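Print this page
E-mail this page
Search this site Enter keywords Go

How to get something out of a robot open day

I went to the Prunovdale open day in July expecting to be sold to, and I was. If you're thinking of going to the next one, or to anything like it, the steps below should help you come home with more than a tote bag and a headache.

1. Book the early slot

The doors open at 10. By noon there were 700 people through the building, according to the desk, and you couldn't hear a word at the Wurnatum stand. Go first thing and head straight past the coffee.

2. Pick one job and stay with it

Don't wander. I chose laundry, which I know well and dislike, and stood by the bed for almost 70 minutes. Most visitors gave it two. 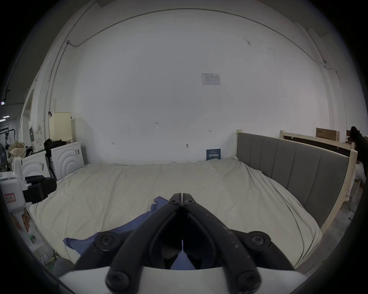
A tidy task tells you very little about a machine. Ask what state the clothes are in at the start, and who put them that way. A crumpled blue cloth on a rumpled sheet is a fairer starting point than a shirt laid out flat with its sleeves straight, so I was glad to see one. I'd still have liked to hand over something of my own. Bring an old jumper and ask. The worst they can say is no, and they did.

3. Find out who is doing the thinking

There are three possible answers: a person is moving the gripper, a person is steering the arm, or the arm is working by itself. The leaflet called all of this "autonomous folding". Ask which one you are watching, and ask again after lunch.

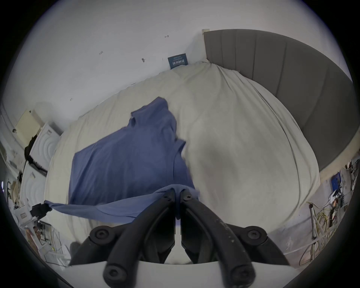 Staff change over during the day and the second person may give you a plainer answer than the first. Mine did. She said the Lowther software had been trained on 2000 folds, nearly all of them shirts, and that trousers were "coming". Write that sort of thing down while you can still remember the wording.

4. Time it yourself

Use your phone. Start when the garment is first touched and stop when it is let go for good – including any time somebody spends putting it back. My slowest shirt took 6 minutes. The video on the wall was speeded up, with no note to say so. 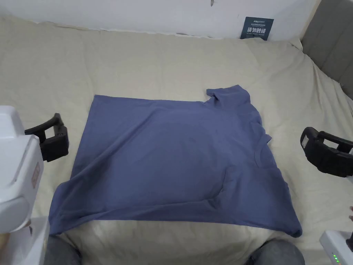
Do at least a few rounds before you make up your mind, and keep the bad ones in your notes. A single good fold proves very little. Then go and look at Plestenley's stand and do the same again, with the same questions in the same order.

5. Ask the dull questions

Price, servicing, noise, what happens in a power cut. I got a firm reply on noise and a business card for the rest.

Parking is free until 4. I haven't ordered one.

Print this page
E-mail this page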